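Keep the old towels

Every June my town holds a swap day, and every June I watch people dump perfectly good towels because they've faded. I came home this year with a stack of them and an opinion.

We've been talked into thinking a towel is decor. The new set I bought from Prarik cost me 129 dollars (yes, I know) and for months it pushed water around my back like a plastic bag. My oldest towel, from a market stall in Cabanatuan, is thin as a pancake and dries me in one go!
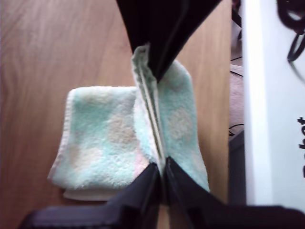

And don't get me started on fabric softener. I used it for years, loved the smell, and never connected it with why I was still damp at breakfast. I quit, and I don't miss it one bit.

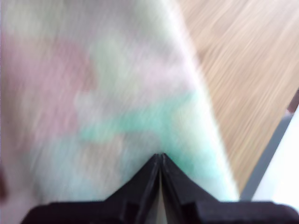 Pastels, soft and washed out.

My sister-in-law says guests deserve matching sets. Do they? I've stayed in plenty of spare rooms, and I couldn't tell you the color of a single towel. I remember the ones that worked, and one in Gudow that shed blue fluff all over me.
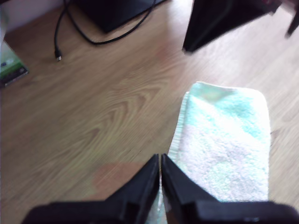 White terry, still my favorite.

So buy fewer, wash them plain, and let them fade. If the edges go, run a quick stitch along the hem and carry on.

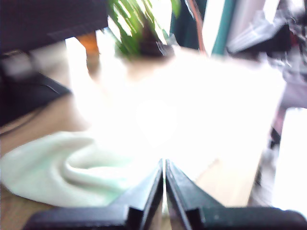 When a towel is really done

Cut it up! Mine become floor rags, and the last scraps go under the leaky tap in the garage.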